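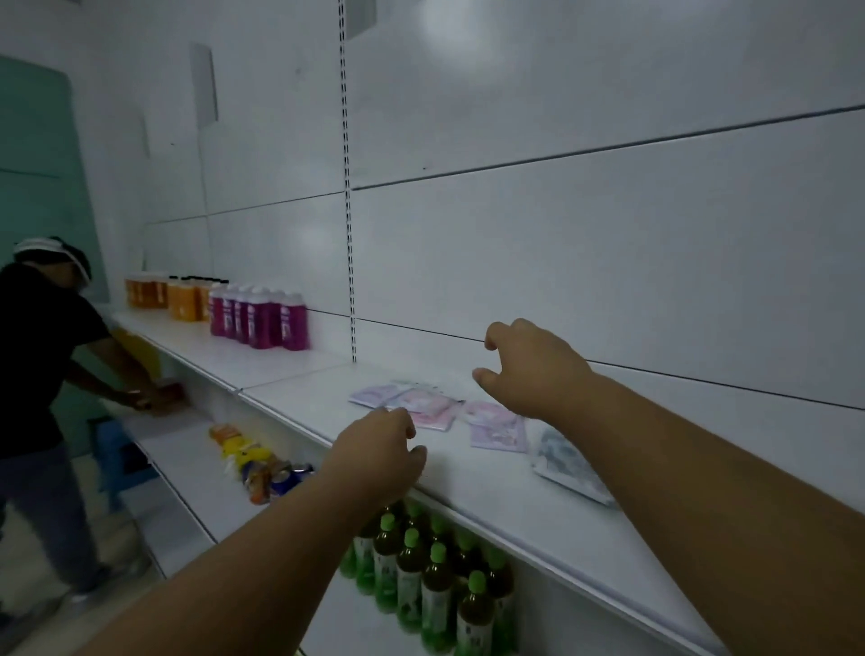 # Do author biographies tell readers anything?

Jaime Loureiro and Sveva Rizzi
Publishing and Creative Writing, second-year project
Supervisor: Odette Lemaire
Submitted 11/22/23

## 1. What we set out to do

Our module handbook says that a good author biography "builds a relationship with the reader". No source is given for this. We wanted to see whether it held up, or whether the biography is a paragraph everyone writes because everyone else has one.

We collected 100 biographies of crime and mystery writers, all taken from the authors' own websites. We left out anyone with only a publisher's page, as we couldn't tell who had written it. Sveva coded the first 50 and Jaime the rest, then we swapped 11 of them to see if we agreed. We mostly did. We argued for a long time over what counts as a joke.

## 2. What the biographies contain

Former jobs were everywhere. Writers seem very keen to have been something else first, and the odder the better. Pets came up so often that we gave them their own column. Degrees were mentioned more by newer writers than by established ones, who tended to list titles and leave it there.

Almost none of them said what the books were like. A reader who had landed on the page by accident would learn where the author grew up and that they own a spaniel, and would have to click elsewhere to find out if the novels were funny or grim.

The switch between "I" and "she" or "he" was messier than we expected. Several pages began in one and ended in the other, probably after a text written for a festival was pasted in and half changed.

## 3. The reading test

We wrote two biographies for a made-up novelist called Eline Prendergast. Version A was plain: place of birth, two books, current town (Letstead). Version B had the same facts plus a spell as a lift engineer and a failed attempt to learn the oboe. Both came to the same opening chapter of a mystery, *Skurorus*, which Jaime wrote in a weekend and which should not be judged as literature.

Martim Calado helped us put the form online and share it with other courses. We had 352 responses. People were given A or B at random, read the chapter, and said whether they would go on to chapter two.

The two groups answered almost the same way. Version B readers said they liked the author more, but they were no keener to read on. When asked at the end what they remembered, plenty of them mentioned the oboe and couldn't name the detective.

## 4. Problems

We don't want to claim too much from this. Our readers were students, many of them our friends, and liking a person on a form costs nothing. Nobody was asked to pay for a book. The chapter may also have been weak enough to put off both groups equally, as Gonçalo Falcão suggested when he read our draft.

We also only looked at one genre. Poets may be different.

## 5. What we think now

The handbook's claim might be true, but we found no sign of it where it would matter to a writer trying to sell a second book. A colourful biography made people remember the biography. We would want to see the test run again with a better chapter and with real buyers before telling anyone to spend an afternoon polishing theirs.

Coding sheets and both versions of the form are in the appendix. The column for pets is unfinished.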